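Wednesday, November 17, 2021

Ekstead Community Workshop opens shared two-arm robot bench to members

The Ekstead Community Workshop today announced the opening of a shared robotics bench, designed and assembled by its members under the Plindix project. Construction began in August and was carried out during regular evening sessions in the workshop's main bay.

The bench comprises two robot arms purchased second-hand, a white worktop and a control program named Movis, which members have written and will continue to maintain. The build was completed at a cost of around $3,000, met through membership fees and a grant from the Lenz Neighbourhood Fund.

Access is available to all current members who have completed the workshop's safety induction. Bookings may be made at the front desk for periods of up to 30 minutes.

Plindix will now turn to the handling of light household articles. Initial exercises use paper cups, one grey and one yellow, set upright near the back of the table, and a gripper with two blue slotted fingers that taper to a point. Members' programs for these exercises will be kept in the workshop's shared library.
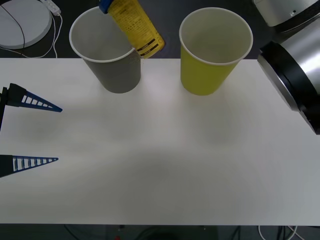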